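Istura Feeder Load — data card

Half-hourly load readings from 300 low-voltage feeders on the Istura network, with rooftop solar export logged separately. Released April 18, 2020.

Contents
- load.csv: feeder ID, UTC timestamp, kWh in, kWh out
- feeders.csv: rated capacity, transformer ID, meter count
- gaps.csv: outages and missing intervals

Feeders with more than 7 missing days in February are left out. Values above 2,000 kWh per interval are treated as meter faults and set to null — they are not interpolated. Transformer IDs follow the Pilley numbering, so join on the full string.

Known issues: export is under-reported on feeders with older Sawatzky meters. Clock drift is not corrected.

License: CC BY 4.0. Cite as "Istura Feeder Load, Zesport."

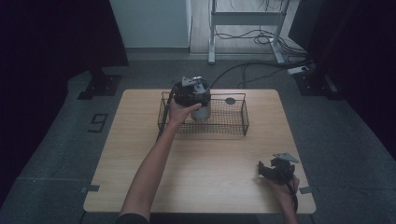
Gray cup held over a wire-mesh basket.

© 2020 Zesport | Contact | Back to top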